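Larum Period Drama Collection – Complete Series Box Set

The Larum Period Drama Collection presents the full run of the television serial The House at Tedton in a single boxed edition. The set is intended for private viewers, lending libraries, and schools that teach television history or screenwriting. It is published by Tridetti under license and is available in North America and in territories that accept Region 1 discs.

About the series

The House at Tedton follows the Galli family, owners of a failing textile mill, and the household staff who depend on them. The story opens in the month of May, on the morning the elder son returns from abroad with a wife the family has never met. Over eight seasons the drama moves from the drawing room to the mill floor and, in its later years, to the courtroom. The series was written for the screen by Tullio Guerra, who remained head writer until the final episode.

Viewers who know only the broadcast version should note that several episodes were shortened for commercial breaks. All episodes in this set are supplied at their original length, including the extended dinner sequence in the fourth season and the longer version of the trial. The closing episode is presented with both endings. The broadcast ending plays by default, and the alternate ending can be selected from the disc menu.

What the set contains

All eight seasons, each in its own case with a printed episode list
2 bonus discs of interviews, rehearsal footage, and deleted scenes
A softcover companion book with a family tree, cast lists, and notes on each season
A numbered certificate (limited first edition only)

The limited first edition consists of 1,000 sets. Once these are sold, the standard edition will continue to be offered without the certificate. The contents are otherwise the same.

Picture and sound

The episodes have been transferred from the original broadcast masters. Seasons one through three were recorded in standard definition and are shown in that format, with color correction applied where the masters had faded. Later seasons are presented in high definition. Some variation in grain and brightness remains between episodes – this reflects the source material and is not a fault in the discs.

Audio is provided in stereo for all seasons. English captions for the deaf and hard of hearing are included on every episode. Spanish subtitles are available on the main episodes but have not been prepared for the bonus discs.

Commentary tracks

Selected episodes carry an audio commentary by the head writer. In these recordings Mr. Guerra discusses the casting of the two sisters, the decision to remove a leading character midway through the fifth season, and the writing of the last Christmas episode. The commentary contains details of later plot events. First-time viewers are advised to watch the series before selecting this option.

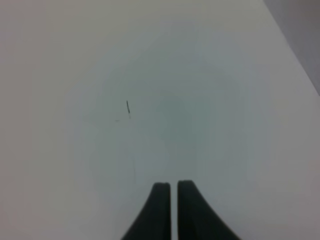

Library and classroom use

Institutions may order the set under catalog number 3532. The institutional edition includes permission for classroom screening within the purchasing school and for loan to registered library patrons. It does not include the right to hold public screenings or to charge admission. Requests for public performance rights should be sent in writing to the Tridetti licensing office before the event is announced.

Replacement discs

Individual discs may be replaced if they are scratched or lost. Please state the season and disc number printed on the inner ring, along with the original order number. Replacement discs for the limited edition are supplied without a new certificate.

Shipping and returns

Orders received before noon are processed the same business day. Unopened sets may be returned for a full refund. Opened sets can be exchanged for an identical item if a disc is defective. The companion book is not sold separately.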